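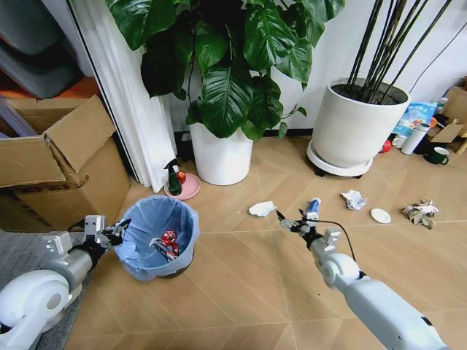

Re: [cleaning-leads] Has anyone's team changed shifts because of the machines?

Hi all, and thanks Radwa for asking, I'd been meaning to write something about Kisbridge since the new year and this has given me the push. We've had the two-armed unit on the ground floor for 16 weeks now and litter is the job it does most. It works from the bin outwards, so one arm stays by the liner and the other goes after whatever's on the tiles – crumpled tissues, a little blue and white carton standing up on end, torn brown and white paper scraps. Tissues lying flat are the slow ones. A carton on end is a gift to it, you could set your watch by how it goes for those.

Radwa Bennani wrote:

> Morning everyone. We've been told Ballis House gets a floor unit in April and my
> evening team are understandably twitchy. Management say no hours will go but they
> can't tell me what people will be doing with the time. Has anyone's team changed
> shifts because of the machines? Also does it cope with odds and ends that aren't
> rubbish? We have people who leave mugs and all sorts on the floor by their chairs.
> And who empties the bin?
> Radwa

Taking those in a muddled order.

Who empties the bin: we do. It will drop things in all night but tying the bag, lifting it out and putting a fresh one in is still a person. I'd fold the new liner well down over the rim as well, ours caught a loose edge in the first week and dragged the bin halfway to the lift. Sendier's engineer said that was a settings matter and perhaps it was, but folding the liner costs nothing.

Odds and ends: this is where your twitchy team should feel a bit better. It has a list of what counts as rubbish and what doesn't, and somebody has to keep that list. You get a spray bottle, an apple on a plate, a flask on its side next to a planter, and any of my lot could tell you which of those to leave and which to ask about. The machine wants it written down. So two of ours, the two who have been in the building longest, now do an hour at the start of the shift going through what it wasn't sure of the night before and marking each one keep, bin or move. They grumbled at first (one of them said she hadn't come into cleaning to do homework) and now they argue over whose turn it is.

Mugs it leaves alone, by the way. We asked for that on day one and I would ask for it again. Tell your people the mugs are still theirs to pick up.

Shifts. Yes, ours changed, and I wish we'd been asked sooner. We used to have six on from five until nine. It's still six, no hours lost, but two start later, because the floor is clear by the time they come in and they go straight to kitchens and glass. That suits the ones with school runs and doesn't suit the one who relied on the early bus home. It took 24 days to get his times put back and that was only after I'd been upstairs twice. If you can get the rota talked through before April, do, and get it on paper!

Backs and knees are the nice part. All that bending for scraps under the big plants was misery, and I hadn't noticed how much I did of it until I stopped. The bit I like less is the quiet. We used to do that floor in pairs and have a good natter, and now you can be on the glass for an hour without seeing anyone. We've started having the tea break all together at seven to make up for it, which Song in the office agreed to without any fuss.

One thing I don't have an answer for, and maybe somebody from one of the bigger sites does – does knowing how to run the list count as a grade up where you are? Ours get the hour but no extra money for it, and I think that's wrong. It's knowledge they had already and it's doing the machine a favour. I've put in a request and will tell the list what comes back.

Radwa, you're welcome to bring a couple of your evening people over to see it working before yours arrives. Come after five and use the side door, the front one sticks.

All the best from Kisbridge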